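Astport Opens Its Simulated Kitchen for Gripper Trials

DUNMORE, 14/08/2019 – Astport today opened the Gorik kitchen, a simulated test space where teams can try two-finger grippers on everyday tableware before they touch any hardware. We're thrilled to finally share it!

The first round puts 8 gripper models through 16 kitchen tasks, with 1000 runs for each pairing. Every gripper works on the same marble countertop with the same controller, so the results can be laid side by side.
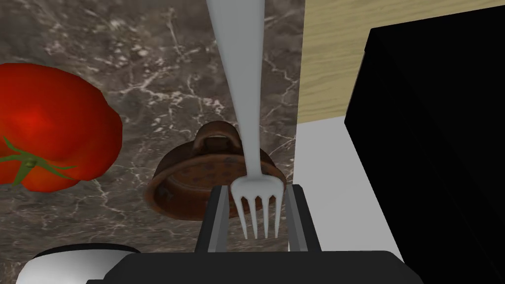 A fork, tines down, between the gripper fingers in the Gorik kitchen. Render: Astport

Forks were the most requested item by far. They are long, smooth and narrow at the neck, and a small change in finger angle changes how the handle swings. The Dunmore team spent 29 days tuning contact settings for flatware alone, and we had a great time doing it (yes, really).

Each run is rendered from a view looking down past the fingers, so users can check the grasp against the numbers in the log. Finger shape, closing force and approach speed can all be changed between runs.
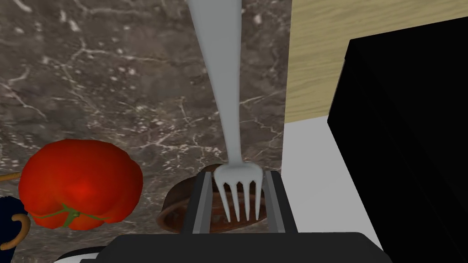

Crescencio Carrillo

Partner lab Cendemik has been comparing parallel fingers with slanted ones since the early builds, and its notes on fork heads led us to rework the collision model for tines. Those notes come with the release.

A second round, with spoons and ladles, opens in October. Teams that want a place can write to the Gorik desk at Astport.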